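Teaching an arm by hand: what's worth your time

I'm suspicious of anyone who says you can show a robot a chore a few times and walk off. The Drenon people say 35 demos will do. I threw out more than that in March.

Go slower than feels natural, and start each run from a different spot. Stop when your wrist gets tired – sloppy runs get copied too. Lukian Nechyporuk swears by foot pedals for the gripper. I tried them and went back to a trigger. 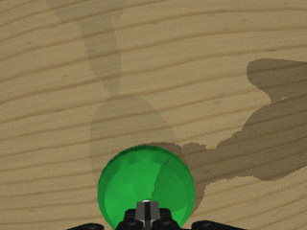 Practicing in a simulator first is the one bit of advice I half believe. It costs nothing to fumble there. Pick something plain, like a green ball on a wood surface, and watch the shadows as you come down, the dark one and the pale one both. They help a little with judging height. I did 173 runs before I'd trust my own hands, and I still don't trust the arm.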